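Gripper keeps reporting "object held" with nothing in it

Home > Workshop & Robotics > Troubleshooting

Posted by garkine_lou, November 23, 2019

We run a Rieger two-finger gripper on a small arm, sorting parts between plastic baskets. Since a firmware update in June it sometimes says it has hold of something when the fingers are wide open. The arm then lifts, swings over and "drops" nothing. Out of 985 cycles I logged 3 of these. Support says the force threshold is too low and I should raise it from 400 to 791. That sounds like a guess to me. Has anyone fixed this for real?

Sławomir Zieliński

I'd be wary of that advice too. Raising the threshold hides a false reading and does nothing about the cause, and then you start missing light parts. Do this first, with the arm stopped and the power locked out: check the cable where it bends at the wrist. On our Amdale cell the same fault came from a worn connector. Then log raw finger position next to the "held" flag. If position says open and the flag says held, don't trust the flag for anything, least of all for deciding when it's safe to reach in.

I'd also test near the basket and again well away from it. People blame the holes in the basket wall for confusing the sensor - I have yet to see any proof. 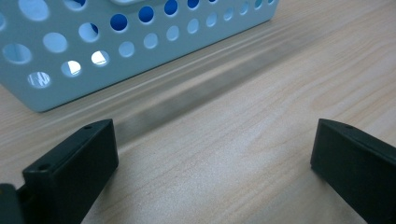
Fingers open beside the basket, nothing between them.

If the flag comes up in that position, threshold tuning won't save you.

restofan

Just reinstall Resto and reboot, worked for me. Mine was a different gripper though, and it did it again a week later.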